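About Tratura

Welcome, and thanks for stopping by. Tratura is a small company with a big workshop, and we spend our days on a question most people have asked at one time or another, usually with their arms full of laundry: can a machine do this for me yet? We get asked it at parties, at the dentist, and by our own families, and the answer we give is a slow "some of it." This page is the longer version.

We started with 10 people in a rented unit in Plundthorpe, and there are 14 of us now. Several came from repair benches and warehouse floors, a few from software, and one from a bakery (we eat well in April, when the birthdays bunch up). We still do our own sweeping, which should tell you something about the state of the art.

Our work comes in two halves. Eto is our home program, where we try the everyday jobs: folding towels, loading a dishwasher, picking socks off a rug. Kwok is the shop-floor side, and it's where we've come furthest. Old office computers have to be opened, sorted and stripped for parts before they can be recycled, and it's fiddly, repetitive work that is hard on the hands. We keep a list of 66 separate steps for it, everything from opening a side panel to putting a part in the right bin, and we try them one by one. 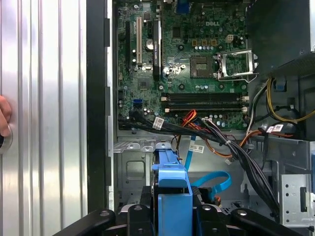
Kwok at work on a Dell desktop, with the blue drive carrier in the gripper.

People expect the heavy lifting to be the trouble, and it really isn't. Cables are the trouble! They flop and tangle and hide the very thing you want to get hold of, and no two cases have them lying quite the same way. A person feels a clip give and eases off without thinking about it. Our machines are still learning that, and for now we like to have a pair of human hands close by.

So can they do the chores? On the shop floor, we'd trust a machine with a handful of our steps on a model it has seen plenty of times. At home, towels are coming along nicely and fitted sheets are a disgrace. We would sooner tell you that than sell you something that ends up in the garage next to the bread maker.

If you have a stack of retired desktops you'd like to see put to use, we'd love to hear from you. We take in up to 200 machines at a time, any make, dusty ones included. Visitors are welcome at the Plundthorpe workshop too. Drop us a line first so we can put the coffee on, and wear shoes you don't mind getting a bit grubby.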